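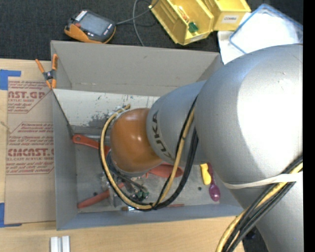
Hand tools lying in the gray bin.

How to clean out a tool bin

1. Put the bin on a table with good light. Take out the big tools first, and hold them by the handle.
2. Lay everything on an old towel. Keep the very small pieces in a cup, they get lost easily.
3. Wipe the handles with warm water and a little dish soap. Red handles that are already faded will not become bright again, so please do not scrub them hard.
4. Dry the metal parts well. I put one drop of Pirihi oil on each joint.
5. Wash the floor of the bin. Scratches can stay.
6. Put back only what you used since March.

Loukia Fragkou, 18/01/2003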